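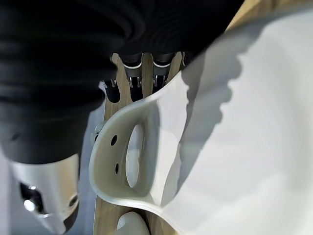
Anyone here play in goal with a bad elbow? I'm keeper for Vodholm reserves and landed on mine twice in the last game. I have a flat foam pad now and it slides down every time I dive. I'd like something built like that black sleeve, with rounded ridges stacked one after another, but for an arm. Does any shop sell one?
Posted by skobori_gk, Jan 3, 2021

Re: Elbow pads for keepers
Posted by tkachuk62
Takagi had a ribbed one last winter. I wore it for a full season and it stayed put. Get the long version, the short one rolls up at the top.

Re: Elbow pads for keepers
Posted by Jilla_Rin
Disagree. I had the long one and couldn't get my gloves on over it. Just learn to land on your side. Our coach, Isamu Shimada, had us doing 300 dives a week on the mats and my elbows stopped hurting.

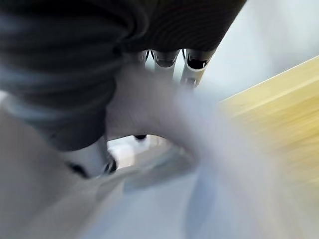

Re: Elbow pads for keepers
Posted by tkachuk62
Mats are fine if your club has them. We train on the gravel pitch at Cemgate.

Re: Elbow pads for keepers
Posted by skobori_gk
No mats at ours either. I'll try the long one and cut the cuff down if it gets in the way of the gloves. What size did you take?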